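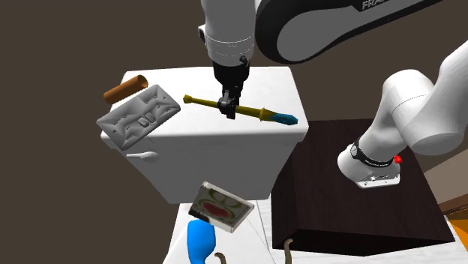
纪念日入住前检查,Prurkico 两间房都走一遍,Min 房先,楼上那间后。这份是给接班的人看的,写得急,有错字自己脑补。客人订的是纪念日套餐,蜡烛、花瓣、浴缸、晚上自己热的小锅,全要用到火和水,所以比平时查得细。先从卫生间开始,别从客厅开始,客厅一布置上就舍不得挪东西了。马桶白水箱,后面深棕色的墙,深色墙上有水印很难看出来,用手背贴着摸一圈,再拿张干纸巾压接口。纸巾湿了就写“不通过”,不要写“还行”。上个月有人写“还行”,Young-sook 半夜接电话。

记号:√ 通过,△ 能住但要跟,× 不处理不交钥匙。意见写后面,短一点没关系,要能看懂。

一、卫生间

1. 水箱进水、停水是否正常 √
冲三次,中间等它灌满。第二次灌水声音有点尖,灌满就停了。记一下,不算问题。

2. 水箱底部、角阀接口 √
纸巾干的。角阀偏紧,别用蛮力拧。

3. 浴缸防滑垫 △
吸盘少吸住一排,泡热水擦一下重新按了。客人会往里倒浴油,浴油加玫瑰花瓣是最滑的组合,没有之一。建议套餐里的浴油换成浴盐。已经提过,再提一次。

4. 浴缸边沿的蜡烛 ×→√
原来摆了三支真蜡烛在毛巾架正下方。撤了,换电子的。真蜡烛不进卫生间,这条去年就定了,谁摆的不追究,下次别摆。

5. 热水温度 √
放两分钟再试。先冷后热,龙头上贴的小标签翘边了,换新的。

6. 排风 △
开着有嗡嗡声。能抽动纸巾。夏天潮,泡完澡镜子半天不散,地也跟着湿,出浴那块地垫多放一张。

7. 插座防溅盖 √
吹风机用完要收抽屉,别挂浴缸那边。客人须知上加粗了。

二、卧室

1. 床头串灯 △
350 厘米那条,电池的。电池盒盖子松,用胶带临时缠了一道,胶带不能当长久办法。串灯不要绕在床幔上,绕床头栏杆就行。拍照是不好看一点,没办法。

2. 床幔离灯的距离 ×→√
离壁灯太近,布都快搭上去了。往后挪,用绑带束起来。拍照组的人说放下来才有气氛,放下来可以,壁灯关掉再放。

3. 花瓣 √
床上用真的,地上用绢的也不行,绢的踩上去照样滑。地上统一不撒。从门口到床那条“花路”取消,改成在桌上摆一圈。有客人特意要花路的话,撒两边,中间留出能走人的宽度,过道灯留着别关。

4. 气球 △
地上的可以,天花板那种要看绳子。绳子垂到脸的高度,晚上黑灯走过去会缠。剪短。不许碰到灯,不许挡烟雾报警器。上回就是一个心形的正正好挡在报警器下面,挺喜庆,扣分。

5. 烟雾报警器 √
Zarnetard 那只,按住试音,响。楼上楼下都按了。按之前跟隔壁说一声,隔壁有小孩睡午觉。

6. 窗 √
能开能锁。限位扣在。夏天客人爱整晚开窗,驱蚊液插在窗这边,别用蚊香盘,更别把蚊香盘放床底下。

7. 地毯边角 △
靠衣柜那角又翘。双面胶重新贴。这个月第二次贴了,下次直接换毯子,或者干脆不铺。

三、小厨房和餐桌

1. Akent 灶具点火 √
两个眼都点得着,火苗蓝的。右边那个要按久一点。须知里写清楚,不然客人以为没气,一直拧着不放,那才危险。

2. 燃气软管 √
肥皂水刷一遍,没冒泡。接口,中段,接口,三处都要刷,不要只刷看得见的。

3. 气表 √
读数 282,抄在门后本子上了。退房再抄一次。

4. 一氧化碳报警 √
试音正常。位置别动,上次有人嫌它闪灯影响气氛,拿杯垫盖住。杯垫没收。

5. 桌上蜡烛 △
套餐写的是七支,太多了。桌子本来就小,两个人的盘子,酒杯,小锅,再来七支,夹菜袖子要从火上过。留三支,带玻璃罩,摆在靠墙那头,剩下四支换电子的凑数。Young-sook 同意了,套餐文字她去改。

6. 桌布 √
不要垂到膝盖以下。垂太长,站起来一带,全下来。用夹子夹住四边。

7. 小锅(电的) √
线不过走道。线从桌子靠墙那边走,插墙上那个插座,不用拖线板。锅底垫隔热垫,垫子要比锅大一圈。

8. 酒杯 ×→√
挑出一只杯口有缺口的,已扔,包了报纸再扔的。洗杯子的时候拿手指沿着杯口转一圈,慢一点转。

9. 刀具 √
主厨刀一把,小刀一把,有套。开瓶器尖头那种带盖,盖子老丢,找到了在抽屉最里面。

10. 冰箱里的预备菜 √
生的下层,甜品上层,奶油那个标了时间。过敏信息:订单备注里客人写了坚果。甜品上原来撒的是碎榛子!!换掉了。备注一定要看,一定要看,看完在单子上签字。

11. 灭火毯 √
挂在灶台对面,一伸手够得到。不要挂在灶台后面,着火了你得伸手穿过火去拿。说过很多次了。

四、阳台、楼梯

1. 栏杆 √
用身体推,不是用手推。不晃。

2. 阳台炉子 ×
点火不稳,风一吹就灭,再点要凑很近。停用,盖上罩子,挂牌。不退回去修不许摘牌。报价是 389,包上门,我觉的可以,等 Young-sook 拍板。没修好以前套餐里“星空下烤棉花糖”那句要跟客人说清楚,入住前说,别等人家带着棉花糖来了再说。

3. 户外毯子 √
干净,远离炉子那侧放。炉子虽然停了也照这个放,养成习惯。

4. 楼梯感应灯 △
下面那盏灵,上面那盏慢半拍。慢半拍就是人已经踩空了灯才亮。电池换了,还是慢。先在第一级贴夜光条,傍晚再来看一次效果。

5. 楼梯上的东西 ×→√
两级台阶上摆了灯笼和礼盒。好看,撤。楼梯上什么都不放,纸的也不放。

6. 门锁、备用钥匙 √
里面不用钥匙就能开,试过。备用在老地方。

五、惊喜布置附加项(求婚、纪念日都适用)

订单里另外一方要求瞒着的,按下面走。

1. 藏东西的位置 △
戒指盒不要放食物里,不要放杯子里,不要放蛋糕里。每次都有人要求放蛋糕里。咽下去怎么办。放盘子旁边,餐巾盖着,一样惊喜。

2. 关灯等人 ×→√
原方案是全屋关灯,人进门再亮。改成留玄关灯。黑屋子里地上有气球有箱子,进门第一步就可能摔。求婚摔一跤也是终身难忘,但是不要。

3. 手持烟花、冷焰火 ×
室内不行,阳台也不行。没有商量。礼花筒可以用弹簧的,朝上,不朝人,放完把纸屑扫了再跳舞。

4. 音箱 √
线贴墙。晚上十点以后调小,邻居那边打过招呼但是别考验人家。

5. 宠物 △
客人可能带狗。百合撤掉,猫来了更要撤。巧克力放高处。问一下订单再决定要不要铺桌布,狗会拽。

6. 紧急联系卡 √
放床头,写了地址全称、我的电话、Young-sook 的电话、最近诊所怎么走。字要大,暗灯底下也能看清,旧的那版花体字看不清,已经全部换掉。

六、没处理完的

阳台炉子,等报价确认,挂牌中。
浴油换浴盐,等答复。
床头串灯电池盒,买新的,别再缠胶带。
楼梯上面那盏感应灯,傍晚复查。
地毯,决定换还是不铺。
套餐文字两处要改,蜡烛数量一处,棉花糖一处。

七、补充意见(Young-sook Kwon 看过后写的)

蜡烛改三支同意。但玻璃罩要每次擦,熏黑的罩子拿出来客人会觉得我们糊弄。

花路的事:有位客人写信来说很失望。我回了,说可以撒两边,她接受了,下次提前在确认信里问。

炉子同意修。修之前把气罐卸下来,不要光挂牌,牌子会被风吹走。气罐卸下来放室外有遮荫的地方,竖着放,不要放进楼梯下面那个柜子。

甜品坚果那条吓到我了。以后厨房单子上过敏那一栏用红笔,没有过敏也要写“无”,空着等于没查。

水箱那个尖声,再听一次,退房以后。如果还尖就把进水阀换了,不贵,别拖。

Oduor 回:气罐已卸,放北面墙根。红笔买了。水箱退房后我在听。傍晚六点半过去看楼梯灯,顺便把串灯换掉。花店那边送花时间提前了,谁在店里帮收一下,刺要剪,上次没剪干净扎到手。

8月
文/Oduor Kioko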